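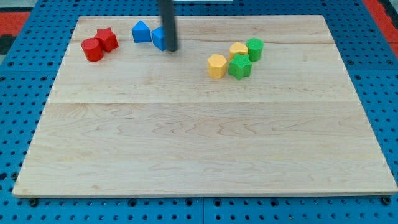
Slide 2: wooden board with colored blocks on the upper part

Good morning, my name is Sekar Mangundap and I design wooden toys at Plindow. Today I talk about sorting by color and by shape.

Look first at the red blocks, a cylinder and a star. Same color, different shape. Then find the other star, the green one. (Wait. Let people search.)

Most children in our play sessions begin with color. Shape comes later, and it is fine to let them change the rule in the middle.

Ask the room: where would you put the yellow heart?

About the set: Nedico cuts the blocks for us, and we made 400 sets for the first order. Yanti Rahman has the price list.

Next slide: storage boxes. Speak slowly here, the names are difficult.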